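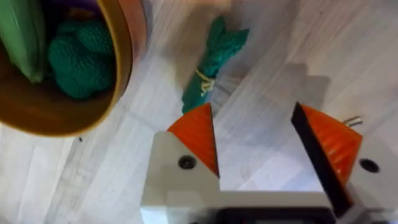

A reader on the Jutville film board says the long cut of Rondance is the one to see, and I keep going back and forth. So, question for you all: do I start with the 70 minute version or the long one? I've never seen a Mabuza documentary before and my patience for slow movies is, um, limited. Our library only lends discs for a week.

2 replies

Long one, please!! I saw it in June at the Plorberg (the little theater, great popcorn) and the ferry section alone is worth the extra time. The short cut drops nearly all of it and keeps the interviews, so you end up with people talking about a river you barely get to look at. I did get restless in the middle, I'll admit, but then the singing starts and I was fine. Watch it in two sittings if you need to. Check the disc too, the older one has subtitles for only 28 minutes of it and I had to send mine back.

short one is ok. the long one has a shot of a parking lot that goes on forever. sound is better on the short one too, at least on my tv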